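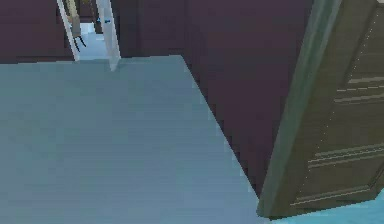
Sheyla had bet me a week of coffees that the Gedivik controller would lose to the old Stidau one, and by run 30 I was already working out what a week of coffees costs.

It was doors, you see. Always doors! We'd spent all of August on doors. Kevin Ticona had built us a pretend flat with purple walls (his choice, I only work here) and every night both controllers were sent off to wander it and get themselves from one room to the next, while I sat there with my crisps and wrote down who'd bumped into what.

The Stidau was a plodder. It would creep up to a doorway like my gran at a kerb, think about it, back off, think again. The Gedivik just went for it. On run 33 it went for it so hard that it ended up wedged in a corner, turning round and round, and I laughed until Kevin came over and asked if I was all right.

"It's the camera," he said. "You've got it too low."

"Sheyla set the camera."

"Well then."

I didn't say anything. I'm not proud of that. I lifted the camera setting a bit, only a bit, put both of them back at the start and let them go again. The Stidau crept. The Gedivik swung out wide, slowed down (slowed down! I'd never seen it do that) and sailed through into the next room as if it lived there.

By run 114 it was miles ahead, and I had a horrible feeling in my stomach, because Sheyla was standing behind me with her coat on.

"Did you touch my camera?" she said.

"For both of them," I said. "It was the same for both."

She looked at the screen for ages. Then she pulled up a chair and took one of my crisps.

"Start it again from one," she said, "and this time I'm watching."

Print this story | E-mail to a friend
Contact us | © 2019 Usuga Stories | Back to top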